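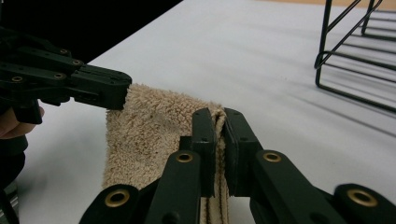 Filming on the family drama "Soomro" has been rescheduled after lead actor Rostam Hassanpour was diagnosed with a middle ear infection, the production company Distia said on June 2, 2024. The company has moved all of his remaining interior scenes to the end of the shooting schedule.

Hassanpour, who plays the older brother, reported pain and partial hearing loss in his left ear after two days of water tank work in May. He finished the second day and saw a doctor the following morning. The doctor prescribed a course of antibiotics and told him to stay out of the water and avoid flying until a follow-up exam.

"I could hear the director but I couldn't tell which side he was on," Hassanpour said by phone. "In one take I turned the wrong way when my name was called. They kept going, and I think it may be in the show."

The tank sequence covers a ferry accident in the fourth episode. Distia had planned to complete it in one block. The underwater shots that require Hassanpour's face are done. What remains are surface shots, and those will be filmed with a double, with close-ups matched later on a dry set.

Niloufar Golestani, who plays his sister, was in the tank on both days and had no symptoms. Her scenes in the family home were brought forward to fill the gap. She said the change left her with less time to prepare for the hospital episode, which had been placed last at her request.

"I had asked for those pages to be at the end so I could lose some sleep over them properly," Golestani said. "Now I have them next week. The lines are learned. The rest I will work on in the car."

The season runs to eight episodes of 40 minutes each. Six have been shot in full. Distia said the new schedule adds two working days and does not affect delivery to the streaming service Vultik, which holds first-run rights. An additional day at the Beltau studio lot was already held in reserve for weather and will be used for one of the two.

Dialogue recorded on the second tank day will be replaced in post-production. According to Distia, the replacement was planned before the illness, as pump noise made the location sound unusable for most of the sequence. Hassanpour's recording session has been put back until his hearing test is clear.

A preview of the first episode will go ahead as announced. The screening, at a 90-seat theater on the Beltau lot, is for cast, crew and ticket winners. Vultik received 4,000 entries for the public seats. Golestani will attend and take questions afterward with the director. Hassanpour is listed as unconfirmed, pending his doctor's approval to travel.

He said he has been reading scripts at home and has not accepted another role. His only other commitment this summer is a voice part in an animated feature, for which recording has not started.

Vultik has not announced a release date for the season.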